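Filed under: Home & Kitchen > Small Appliances > Noise

**Fridge hum, round three**

gpawlowska
The Zirnberg repair guy has been here twice and says the hum is "within spec." I'd like to meet the person who wrote the spec. It starts up at night, runs for 50 minutes, then clicks off just as I've made peace with it.

sowerby_t
Level the feet. It's always the feet.

gpawlowska
The feet are level. I own a level. I have leveled things in this kitchen that didn't ask for it.

mosoti_w
Pull it out from the wall. Mine was touching the baseboard and the whole kitchen sang along. Two inches fixed it. 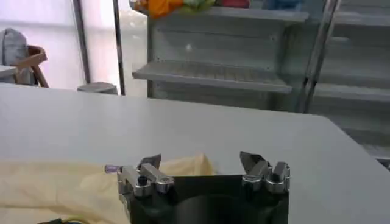

Also look at what's on top of it. I had a cookie tin up there for 7 years and blamed the compressor the whole time.

dpanicker
Disagree on the two inches. Ours sits tight in a cabinet and doesn't make a peep. If the compressor mounts have gone hard, you can drag that fridge into the yard and it'll still hum. Replace the rubber.

mosoti_w
Yours is tight in a cabinet and you paid 1160 for it. Some of us are working with a Shirima from the scratch and dent aisle.

dpanicker
988, it was on sale. And rubber is rubber.

sowerby_t
Did you check the feet with the fridge full? They shift when you load it.

gpawlowska
Terence, I'm begging you.

gpawlowska
OK, checked it full. Front left was off by a hair. I fixed it and the hum is now slightly lower, more of a cello. Ordering the rubber mounts anyway.

sowerby_t
Feet.

Last updated: 3 January 2019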